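Como lavar e arrumar os brinquedos de cozinha

Comidinhas de plástico, pratos e panelinhas pegam gordura das mãos com rapidez. Esta rotina serve para um conjunto doméstico ou para o canto de faz de conta de uma sala de aula e pede uma mesa clara e livre de papéis.

Material
Uma bacia, detergente neutro, uma escova de dentes velha, 2 panos secos e uma caixa com tampa. A nossa é da Clirier, mede 600 mm de comprimento e custou menos do que o próprio conjunto.

1. Separe por tipo
Ponha as frutas de um lado e a louça do outro. Peças de tecido ou com pilhas ficam fora da bacia. Se houver um forninho elétrico, desligue da tomada e passe apenas um pano úmido.

2. Lave
Use água morna, nunca fervente. Esfregue com a escova os furos do escorredor e o encaixe das tampas. Frascos de molho de brinquedo devem ser apertados dentro da água e depois fora dela, até pararem de pingar.

3. Seque
Deixe as peças ocas de boca para baixo sobre o pano. Rótulos de papel não aguentam molho prolongado; limpe em volta deles.

4. Distribua na mesa antes de guardar
Espalhe tudo e confira se há rachaduras. Depois use o escorredor como cesto para as frutas pequenas e empilhe o prato por baixo. As panelas vão primeiro para o fundo da caixa, com a espátula deitada por cima. O frasco de ketchup fica de lado, encostado na parede da caixa.

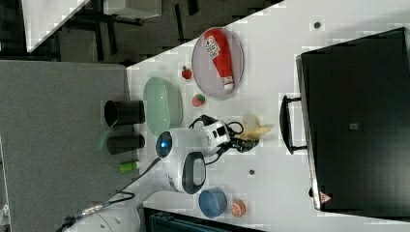
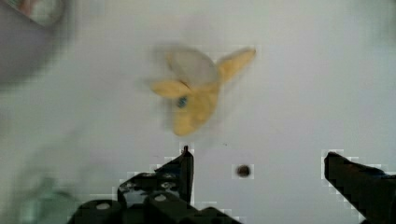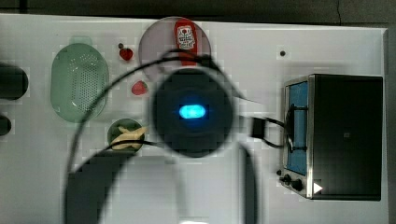
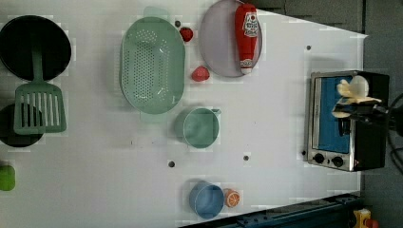 Hanna Derkach escreveu que prefere guardar as frutas num saco de rede pendurado, porque no escorredor os morangos acabam sempre no chão. Ela lava tudo em junho e de novo antes do Natal, e recomenda trocar a escova a cada lavagem.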